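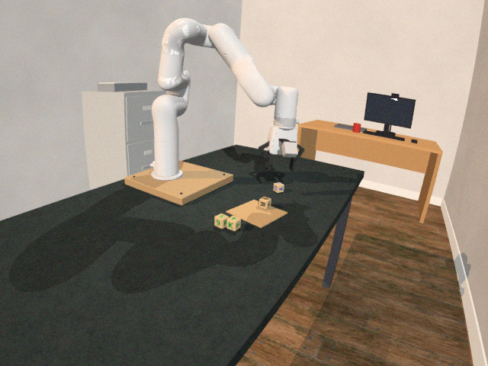 Moncrieff Adult Learning Team
Progress report to the Malura Fund, period ending 9th August

Evening English classes have now run for a full term at both sites. We enrolled 59 learners against a target of 100. Enrollment at Grirkavance Road is on track. The Nora Street site is well behind, mainly on account of the bus route change in June, which added a second transfer for people coming from the east side.

Veronica Rusu took over the beginner group from Mirjam Baert and kept the same workbook. The intermediate group moved to a later start so that people on day shifts could get there. Attendance in that group has been steadier under the new time.

We planned nine conversation sessions and held four. The other five were put off while we looked for a second teacher. Nizar Zoubi has accepted the post and starts with the fall term.

Spending is under budget on wages for the same reason. We ask to carry the unspent wage money into next term and use part of it for bus passes. Printing went over, and Myroslav Marchuk has moved the reading packets to a cheaper supplier.

Still open: the child care room at Nora Street needs a new lease before classes resume. Miroslava Stelmakh is handling this with the landlord and will send you the signed copy.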